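How to Wash Delicates and Mesh Sneakers in Laundry Bags

Set a basket on a table and sort before you go near the machine. You need two mesh bags in different sizes, a mild detergent and an old toothbrush.

1. Pull out the knits and anything with a loop or strap. These go in bags.

2. Hold each piece by both sides and check it for stains and open seams.

3. Fill each bag halfway and close the zipper all the way - a half-closed one will snag.

4. For mesh sneakers, take out the laces and insoles. Brush the tread dry first, then give the shoes a bag to themselves.
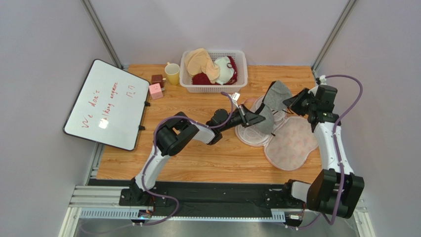
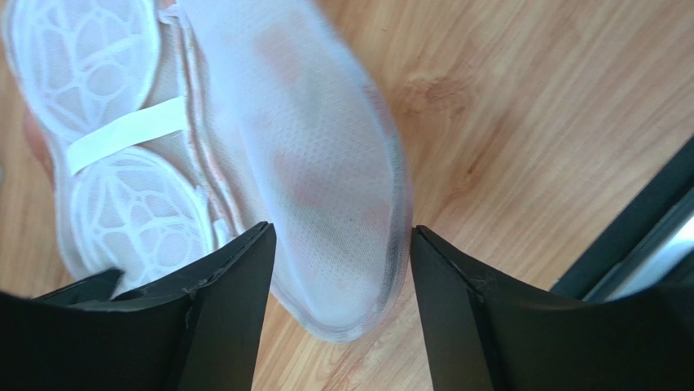 Top: a gray cloth over a round bag and a heart-shaped one. Bottom: white mesh sneakers, one with its tread showing.

By the Sodora Home Desk | Laundry | Updated September | 1,204 views

5. Wash on cold with a slow spin. Don't mix shoes and knits in one load.

6. Empty the bags as soon as the cycle ends. Lay knits flat on a towel and stuff the shoes with plain white paper - newsprint can leave marks.

7. Change the paper once it feels damp, and keep the shoes out of direct sun.

Hang the bags open to dry before you put them away.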